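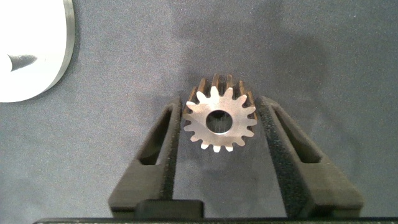 Kleines Stirnrad aus Metall mit zentraler Bohrung.

Vaser stellt Verzahnungsfertigung in Skanow auf Trockenbearbeitung um

Der Getriebehersteller Vaser wird die Weichbearbeitung von Stirnrädern am Standort Skanow bis Mai vollständig auf Trockenfräsen umstellen. Nach Angaben des Unternehmens entfällt damit der Einsatz von Schneidöl auf allen 10 Wälzfräsmaschinen der Halle. Vier Maschinen laufen bereits ohne Kühlschmierstoff, die übrigen werden abschnittsweise umgerüstet. Die Fertigung soll während der Arbeiten in reduziertem Umfang weiterlaufen.

Betroffen sind gerad- und schrägverzahnte Räder kleiner Module, die Vaser vor allem für Stellantriebe, Dosierpumpen und Fördertechnik liefert. Großräder und Innenverzahnungen bleiben zunächst beim bisherigen Verfahren. Bei Innenverzahnungen sei die Spanabfuhr ohne Spülung noch nicht ausreichend gelöst, teilte das Unternehmen mit.

Beim Trockenfräsen wird ein großer Teil der Zerspanungswärme mit dem Span abgeführt. Voraussetzung sind beschichtete Wälzfräser, höhere Schnittgeschwindigkeiten und ein Arbeitsraum, aus dem die heißen Späne schnell herausfallen. Vaser lässt die Maschinenbetten deshalb mit steileren Blechen auskleiden und ersetzt die bisherigen Kratzförderer durch Magnetförderer. Die Absaugung wird für metallischen Feinstaub neu ausgelegt. Die Abscheider liefert Bolger, ebenso die Sensorik zur Überwachung der Filter.

Die thermische Ausdehnung der Werkstücke gilt als Hauptproblem des Verfahrens. Ohne Kühlung verlassen die Räder die Maschine mit deutlich höherer Temperatur, was die Messung von Zahnweite und Rundlauf verfälscht. In Skanow ist daher zwischen Fräsmaschine und Messplatz eine Abkühlstrecke mit einer Verweilzeit von 40 Minuten vorgesehen. Erst danach werden Profil, Flankenlinie und Teilung geprüft. Eine Korrektur der Maschineneinstellung erfolgt auf Grundlage dieser Werte, nicht anhand der Messung im warmen Zustand.

In einer Versuchsreihe wurden 533 Räder aus Einsatzstahl trocken gefräst und anschließend gehärtet. Die Abweichungen der Flankenlinie lagen laut Vaser im Bereich der nass gefrästen Vergleichsteile. Beim Profil ergaben sich geringfügig größere Streuungen, die auf den Verschleiß der Fräser am Ende der Standzeit zurückgeführt werden. Die Werkzeuge sollen künftig früher zum Nachschärfen und Neubeschichten gegeben werden. Angaben zu den zusätzlichen Werkzeugkosten machte das Unternehmen nicht.

Einsparungen erwartet Vaser beim Reinigen der Teile. Bislang durchlaufen die Räder vor dem Härten eine mehrstufige Waschanlage, in der Ölreste aus Bohrung und Zahnlücken entfernt werden. Künftig soll für die meisten Baureihen eine einfache Reinigung genügen. Auch die Aufbereitung der Späne wird vereinfacht, da das Zentrifugieren entfällt. Die frei werdende Fläche neben der Waschanlage ist für eine zusätzliche Entgratstation vorgesehen.

Die Hartfeinbearbeitung ist von der Umstellung nicht betroffen. Geschliffen wird weiterhin mit Öl. Ein früher diskutierter Wechsel auf Hartschälen wird in Skanow derzeit nicht verfolgt.

Abnehmer müssen nach Darstellung des Herstellers keine Zeichnungen ändern. Verzahnungsqualität, Werkstoffe und Wärmebehandlung bleiben gleich, die Teilenummern werden beibehalten. Für Baureihen mit Erstmusterfreigabe legt Vaser neue Prüfberichte vor. Kunden, deren Freigabe ausdrücklich an das Fertigungsverfahren gebunden ist, werden gesondert angeschrieben und bis zum Abschluss der Bemusterung aus Lagerbeständen beliefert.

Im Werk Saken, wo Vaser Kegelräder und Schneckenwellen fertigt, läuft eine Voruntersuchung zum gleichen Thema. Geprüft wird dort eine Minimalmengenschmierung als Zwischenlösung. Eine Entscheidung soll fallen, sobald aus Skanow Standzeitdaten über mehrere Werkzeugwechsel vorliegen.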